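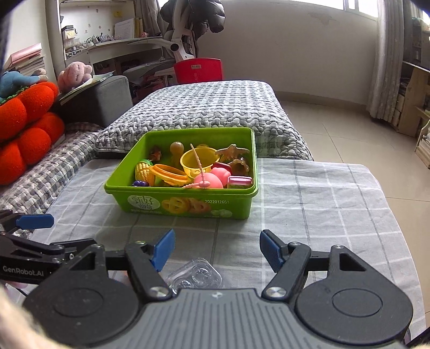
Tistisus Family Services, Play and Lending Team

Progress report, toy lending boxes
January 28, 2019

The grant was meant to cover a lending scheme in which every box holds a set of toys chosen for one age group. I said in November that I doubted the sorting would hold up once the boxes were in use, and I still do.

The green box shows the problem well enough. The toy corn, the grape and the yellow pot belong with the play food. The dinosaur doesn't, and neither does the wand leaning out of the pot. The ring that looks like a teether should be with the baby toys, full stop. A parent who asks for a kitchen set and gets this one would be right to complain.

To date 421 toys have been entered on the list. That figure will look good in the annual summary, but it says how much we own and very little about whether anyone borrows it. Skesthorpe has lent out six boxes. Riihimäki has lent two, and Joni Ikonen reports that both went to families who were already using the playroom - hardly the new households we promised to reach.

Storage is adequate. The open boxes are easy for a child to look into, and I have no wish to replace them. Lids would help on the van. The quote from Poltano for fitted lids seemed high to me and I have not signed it.

We also tried printed contents cards for four weeks. Staff filled them in at the start and then mostly stopped. I would not spend more on cards until someone can show me a box that came back matching its own.

For the next period I propose to hold purchases, separate the play food from the baby toys at both sites, and record loans by household. The remaining money should stay where it is until we have those loan records. Joni disagrees and wants a second set for Riihimäki now - his note is attached.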